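quick thread on cell rules, as Leonora Lumbao asked and I keep promising. this is how we do it at Tistadley, your site may differ

1/ tape before power. Grid goes down on fresh paper, lines straight, and you write the cell plan on the sheet by the door. If the tape lifts you stop and redo it. no "it'll do till lunch"

2/ pendants live on the side bench, screens up, stop buttons where a hand can find them. Not on the paper. Not on your lap. Cables run back across the bench, never over the grid

3/ one person per pendant. 2 pendants = 2 people, and both say "clear" out loud before anything moves. Genalyn Sebastian got this added in May and she was right

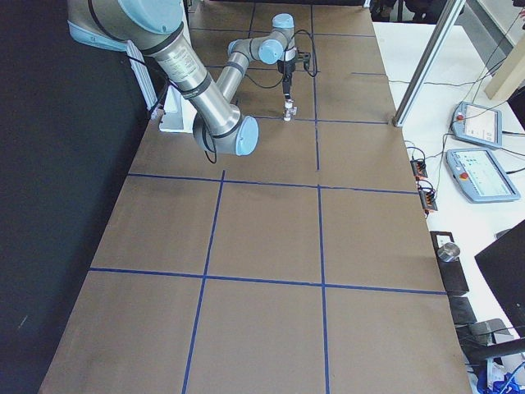 Gripper low over a tape line, pendants on the bench to the right.

4/ low moves near the surface are slow moves. always. I don't care how many times you've ran it. Wouters rule sheet says the same, just in longer words

5/ check the dangly cables by the elbow and wrist at full reach, before the first job. Then again after any change of tool

6/ new paper after 100 runs or the first rip — whichever comes first. Scuffs are fine

7/ log it even if nothing happend. Initials, time, which arm

Brellholm lot do number 3 differently, will ask them and add it here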